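Irnilance Hand Gripper, Set-up and Practice Guide
Section 4: Soft and Furry Objects

4.1 What this section is for

Many customers ask us if a machine can tidy a living room already. Our reply is: partly. A robot arm that learned from good practice recordings can pick up boxes, cups and other firm things with few mistakes. Plush toys, yarn and everything with long pile are still difficult for it. This section explains how you record the picking of such objects with the hand gripper, so that the Londumano software can learn from your hand. It also says what you should not expect from the result.

Please finish Section 3 (calibration of the opening width) before you start. If the gripper was dropped or the finger links were changed, do the calibration again.

4.2 Before you begin

1. Place the object on a pale, plain surface. A dark object on a dark carpet gives the software very little to learn from.
2. Look into the gaps between the finger links and remove any hair or thread which stayed there.
3. Open and close the fingers 3 times without an object. The movement must be even on both sides.
4. Check that the screws on the central block are tight. Do not use force.
5. Start the Londumano recorder and choose the profile "Soft, long pile". The profile "Fabric, flat" is for towels and T-shirts and is not suitable.

CAUTION: Long fibers can be pulled into the joints. If you feel resistance, stop closing, open the fingers slowly and take the fibers out with tweezers. Never cut them while the gripper is under tension.

4.3 Approaching a thin part (tail, cord, yarn)

1. Bring the gripper to the object from the side, at a low angle.
2. Let the thin part come between the two inner links. It should lie over the central block.
3. Wait one second before closing. The recorder needs this moment to find the start of the grasp.
4. Close slowly until the fingers touch the strand, then stop.
5. Lift only a small distance at first, then continue. 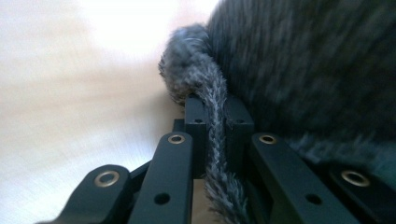

Figure 4-1. Gray fuzzy strand hanging down over the central block, between the links.

Note: A strand of this kind has no clear edge. The loose hairs make it look thicker than it is, and the software often estimates the width too large. You can correct this in the menu Object > Width > Soft limit. The factory value is 100 and it is good for most toys. With very fluffy material, lower the value in small steps and make a new test after each step.

Note: A person feels at once if the fingers hold the strand itself or only the hair around it. The machine at present does not feel it. It will lift, lose the object, and report a successful grasp. We know this problem, and the Chiang update for the recorder makes it smaller but does not remove it.

4.4 Grasping a large soft body

1. Open the fingers to the full width.
2. Move straight toward the middle of the body, not toward an ear or an arm.
3. Push in gently until the material rises between the fingers.
4. Close until the body is held from two sides. The fur will hide a part of the fingers, and the software is prepared for this.
5. Hold for two seconds, then lift.
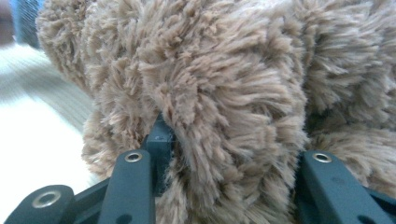 6. Put the object into the target box or on the target shelf and open the fingers completely before you pull back. If some fibers stay between the links, the toy comes back with the gripper and the recording must be marked "Failed release".

CAUTION: Do not practice on live animals. The closing force is not limited for this use, and the warranty does not cover it.

4.5 How many recordings you need

For one toy in one room, 136 recordings gave us an acceptable result in our own tests. For a group of different toys you should plan 700 or more, and change the position of the toy after every recording. Do not delete the failed ones. Mark them correctly, and the software will use them as well.

Recordings made in the evening under a lamp should be kept in a separate folder from those made by daylight. Mixed folders are accepted, but the training takes longer.

4.6 What the robot can do afterward

With the training finished, the Cliterer arm can usually pick up a plush toy which lies alone on a table or a floor. It is slower than a child and must sometimes try two or three times. It still has trouble in these cases:

- two toys of the same color lying against each other
- a toy under a blanket or pushed behind a cushion
- a tail or cord that is wound around a furniture leg
- fur that is wet or sticky

For these cases a person must help. We do not recommend to let the arm work alone in a room where small children play.

4.7 Cleaning after use

1. Switch off the recorder and disconnect the cable.
2. Open the fingers and brush the links from the inside to the outside with a dry, soft brush.
3. Turn the gripper over and remove fibers from the metal eyelets. Do not put oil into them.
4. Keep the gripper in its bag with the fingers closed.

If the fingers move unevenly after cleaning, go to Section 7, "Problems with the finger links".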